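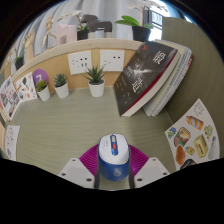 The little blue and white one, with my succulents behind it.

Home > Gadgets > Desk Stuff > Reviews

Filed under: Small Things We Bought

I got this at the Jarkinari shop in Dandville back in January and I'm still fond of it! White cap, deep blue body, one red button under a tiny gray window (I do wish that window were bigger). It's a cheerful thing to have on a desk. The printing on top is teeny, so bring your glasses. Would I buy it again? Yep, probably in the same blue.

Comments (2)

kistska300: Love the color. Is the button stiff?

plantdesk: Came for the gadget, now I want the spiky plant.

Older | Newer | Top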